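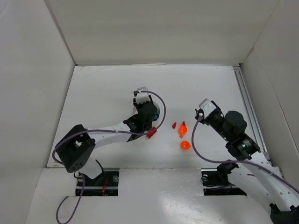 Our club picked toy sorting as the February project after voting down a line follower for the second year running. The assignment we wrote for ourselves: two arms, one flat white table, a pile of small plastic building pieces, and a round tray with dividers. Pieces go in the tray. The club calls the setup Eleo, after the name on the first version of the config file, and I have stopped trying to change it.

The rules are short. Each member records 11 demonstrations per session by driving the arms by hand. A run ends at 4 minutes or when the table is clear. Failed runs are kept and labeled as failed. We had 119 usable runs at the end of the month, stored with a plain text log that lists the start time, the operator number and any fault.

Most of my time went into the grasp order. Bricks with flat sides are easy, and everyone goes for those first. Small wedges are harder, since the fingers have to come down nearly level with the table. Round pieces roll if one finger touches early. I now approach those with the gripper wide open, stop, center it, and then close slowly.

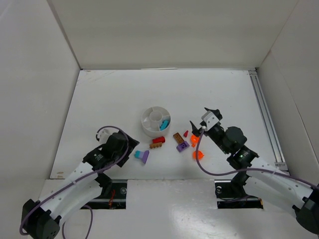

Why use two arms for a job one arm could do?
Reach, mainly. Each arm covers its own side, and the second can turn a piece over while the first is busy at the tray.

The cost is that the arms can meet over the middle. We added a software limit on how close the wrists may get, and it stopped the contacts during my sessions. It also makes the arms hesitate, so I may loosen it next month.

Wrist views have been the more useful ones for reviewing a bad grasp.

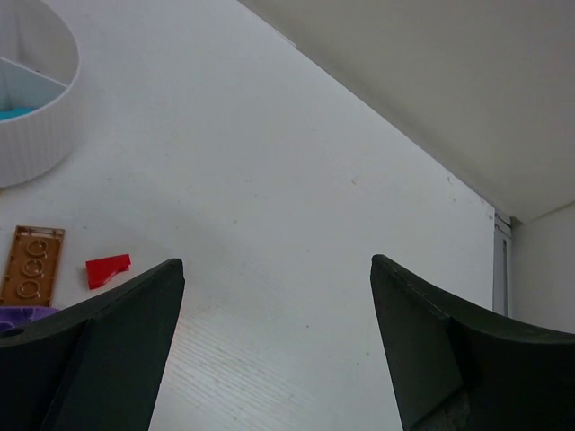
A low approach angle puts the fingertips beside the piece before closing, and in the log those runs have fewer slips. I also cut the closing speed in half, which added time but made the recordings easier to compare.

Next on the list is training on the full set for 2000 steps and checking the result against the club's lab in Suvville, where they use the same tray task with different pieces. I'll post the settings file once I have cleaned out the comments.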